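Penry board > Kitchen and glazes > White stoneware bowl crazing after dishwasher

kilnside93
Joined: June
Posted 13 May 2022
Three bowls from the Danbridge seconds shop have fine lines in the glaze. Dishwasher at 65 every night. Is it the heat or the glaze?

Gerrit Verhoeven
Glaze fit. The glaze shrinks more than the body on cooling and sits in tension. The dishwasher only brings it out sooner.

mopani
Disagree in part. Porous bodies take up water and swell – that alone will craze a glaze that fitted well when new. Weigh one dry, then after a night's soak.

Gerrit Verhoeven
Fair for earthenware. Properly fired stoneware takes up very little.

kilnside93
Weighed one. 412 g dry, 431 g soaked. My everyday one is from Katilmont and has no lines. 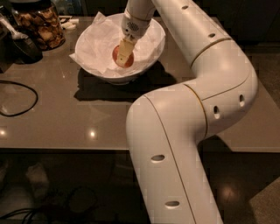
Can a crazed bowl still be used for soup?
Better kept for dry food, as liquid gets into the body through the lines.

mopani
19 g is a lot. Underfired, I'd say.

Gerrit Verhoeven
Agreed on that one.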